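Drindia Forums > Home > Small tables, large opinions

narnby_maeve
Round table by the door: what lives on it? We've got a lamp, a notebook and whatever bag came in last. Oľga wants it cleared every night. I say a table with nothing on it is just a shelf with ambitions.
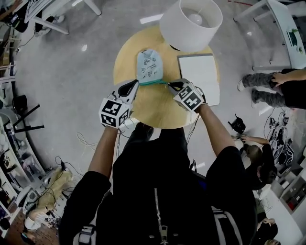 The table in dispute, with the blue doodle bag

kollar61
Lose the lamp. It's a small round top and the shade hogs the back.

Miyuki Yagi
Disagree, keep the lamp – the bag is the squatter. Put a hook up.

kollar61
Hooks breed. I put up one in November and now have 5.

narnby_maeve
The notebook stays, it has the shopping list in it.

Čestmír K
Does anyone read the list?

narnby_maeve
Oľga does, and then buys something else.

Miyuki Yagi
Fold the bag and slide it under the notebook. Pretty doodles, by the way.

kollar61
Still voting against the lamp.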